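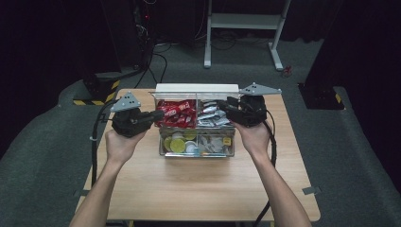 Wouldn't one big bowl do the same job and be a lot easier to wash? That was the first comment left on our proposal when it went up on the course page, and we have to admit it stayed with us for most of the project. It is a fair thing to ask about a box of candy. We had set out to make a welcome table for the ground floor study room in Quansah Hall, and we had already spent a whole evening talking about compartments before anyone had brought up bowls at all.

Nendano: a shared candy box for a shared room
Final report, Himstead College, Everyday Design course
14 August 2023

How we got started

The study room is a nice enough place, with gray carpet and pale wooden tables, but people tend to come in, sit down with their headphones on and leave again without a word. We wanted something small on a table that would give them a reason to stop for a minute. Our survey brought back 134 answers, many more than we had hoped for (thank you to everyone who filled it in during finals week!), and candy beat out tea bags, puzzles and a plant by a long way.

What a lot of people also told us, sometimes at great length, was that they don't like digging. They know what they want, and they don't enjoy reaching into a heap that other hands have been through already. So that was our answer to the bowl question, at least to begin with: a clear box with separate compartments, where you can see what there is before you reach in.

Choosing the box and the table

We looked at several organizers and settled on a see-through one with four compartments, which we bought from a shop called Closico after going back and forth over it for far too long. One of us would have liked deeper sections, and another wanted a round one that could be turned. The square layout won in the end for the simple reason that everybody understood it right away.

The table took more thought than we expected. Our first choice was a big one by the door, and it was hopeless, with backpacks and coats piled on it by the middle of every morning. We moved over to one of the light tables with the rounded corners, and we made a rule for ourselves that nothing else would live there.

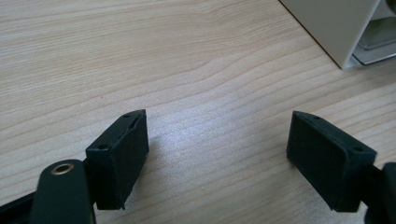

We were surprised by how much we came to care about that bit of bare wood. With plenty of open space around the box, people seemed to understand that it was there on purpose and that they were welcome to help themselves. We tried adding a stack of flyers for a couple of days, and the table immediately began collecting other people's papers too, so the flyers went up on the wall and have stayed there. We also wiped the top down each evening with a barely damp cloth, along the grain, and dried it straight afterward.

What goes where

Our filling plan puts the chocolate wafer bars in their red wrappers at the back left, with the silver foil sweets beside them at the back right. The round discs in yellow-green and white go at the front left, where the lime-slice patterns show through the plastic and look very cheerful. The paler silver-gray wrapped things have the front right. We thought about labels and wrote some out, and then decided the wrappers were doing the work perfectly well by themselves.

If we did it again we would keep the two silver kinds farther apart. They sit one behind the other, and more than one visitor told us they had taken the wrong sort and had been too polite to put it back.
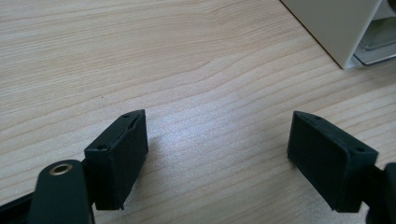 4. RESULTS AND WHAT WE WOULD CHANGE

The box was out for 17 days in August. We didn't keep a tally of the candy, which our instructor may well mark us down for, but we did write in a shared notebook after each visit. The wafer bars always went first. The discs were slow to move in the beginning and then picked up their own little group of fans, one of whom left us a note asking where to buy more.

Did people talk to each other? A little, yes, mostly in the late afternoon and mostly about which compartment was best. We had pictured something livelier, but we were happy with it all the same. As for washing, the comment was right: the inside corners are fiddly and a bowl would be easier. We used a soft brush and some patience.

The box is staying in Quansah Hall through the fall, and the filling plan is taped inside the supply cupboard for anyone who would like to take a turn.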